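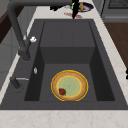 Chamado: câmera de pulso perde o prato com o controlador Skatar

Oi, pessoal! Abro este chamado porque passei a tarde inteira brigando com a cozinha simulada e preciso de ajuda antes de dezembro, que é quando o Gergely Nyitrai quer a comparação fechada.

Ambiente: cozinha do Lalolgate, cena da pia. A tarefa é pegar o morango que está no prato, lá no fundo da cuba. Braço Ballano nos dois casos, mesma garra (a Fülöp de dois dedos), e só troco o controlador: o nosso antigo ou o Skatar.

O que acontece
Com o controlador antigo vai tudo bem, devagar mas vai. Com o Skatar o braço desce bonito até a altura da torneira e aí o punho gira para cima. A câmera de pulso passa a olhar para a janela e o detector, claro, não acha mais nada. Rodei 200 episódios com cada um: 18 falhas no antigo e mais de 3500 mensagens de "alvo perdido" no log do Skatar (ele repete a mensagem a cada quadro, então não se assustem tanto com o número!).

O que já tentei
14h10 – Troquei a semente. Mesma coisa.
14h40 – Desliguei a colisão com a torneira, achando que o planejador estava desviando do bico. O caminho mudou um pouquinho, o giro continuou.
15h25 – Coloquei a garra de ventosa no lugar da Fülöp. Gira igual, então deixei a Fülöp de volta e parei de culpar a coitada.
16h05 – Baixei o limite da junta 6 e o episódio 29, que sempre falhava, passou. Fiquei toda animada, rodei de novo e falhou. Ai.
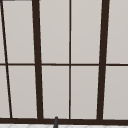

Vista com o Skatar: janela, o trilho de baixo e, provavelmente, a ponta da torneira.

Comparando as câmeras
A câmera fixa vê a cuba inteira e o prato com a borda amarela, ótimo contraste com o cinza do fundo. Para localizar o morango ela me basta. O problema é a aproximação final, porque aí dependo da câmera de pulso, e a vista da janela não me dá referência nenhuma: vidro claro e liso, moldura marrom e pronto.

Minha suspeita é a convenção do quaternion (o Skatar espera o w primeiro, o nosso manda por último), mas ainda não confirmei. Alguém que já ligou o Ballano no Skatar pode me passar o arquivo de configuração que usa?

Atualização, 17h30
Inverti a ordem na mão, só para testar. O punho agora aponta para baixo no começo do episódio, mas ainda treme perto da borda da cuba. Deixo o chamado aberto e amanhã mexo nos ganhos.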